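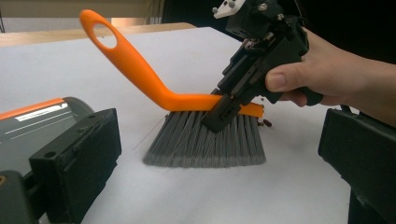
Open day at the Stakness workshop

The Brorcombe building was open to visitors on Tuesday, and the handling group on the ground floor ran its benches from lunch until 6. Anum Pirzada looked after the sweeping bench and Shazia Malik did the talks in the side room. Notes from the day are below. More will go up when people send theirs in.

Sweeping bench
Orange-handled brush with grey bristles, on white paper. The hand-held gripper has it by the head, where the bristles meet the handle. Two small dark bits are on the paper beside it.

Visitors could try the hand-held gripper themselves. Most went for the end of the handle first. Anum showed them how to take the brush lower down, which gives better control of the bristles. Children under 10 needed a parent next to them.

The paper
We used plain white sheets so that crumbs would show up from the back row. The roll came from Hashmi, on Iron Street, and there is plenty left if another group wants it.

Talks
Shazia gave the same talk at 2 and again at 4. It covered how a person's movements with the hand tool are recorded and what the group does with them afterward. The slides are at the front desk. The question that came up most was whether the arms could do dishes. Her answer was that cups are going fairly well and pans are not.

Next time
The next open day is planned for January. Parking behind the building will be closed, so please use the lot across the road. School groups should write to the front desk first.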